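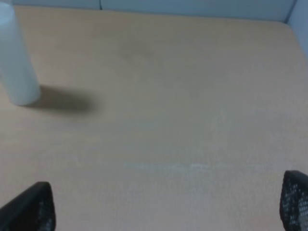
About Ilthorpe Tutoring

Ilthorpe Tutoring is a small after-school study center for students in grades 4 through 12. Anjani Hartono opened it 11 years ago in a rented room above the Mizuno print shop. We moved to our present space on Killell Street when the waiting list got too long.

Our tutors

We have 14 tutors. Most are former classroom teachers, and a few are graduate students in math or chemistry. Every tutor sits in on sessions for a month before working alone. Students keep the same tutor for the whole school year unless a family asks for a change.

How sessions work

Sessions run 50 minutes, one student to one tutor. Bring the homework, the textbook and a pencil. Doors open at 3:15 p.m., and the first session starts at 3:30. Younger students may eat a snack in the front room before they start. 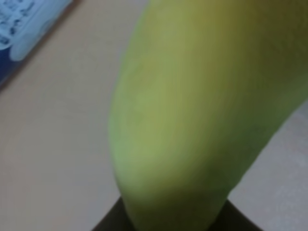
Parents get a short written note at the end of each month. It lists what was covered and what still needs work.

Fees and places

Families pay by the month. We hold 20 reduced-fee places each year, and applications for these open in December. Ask at the front desk for the form.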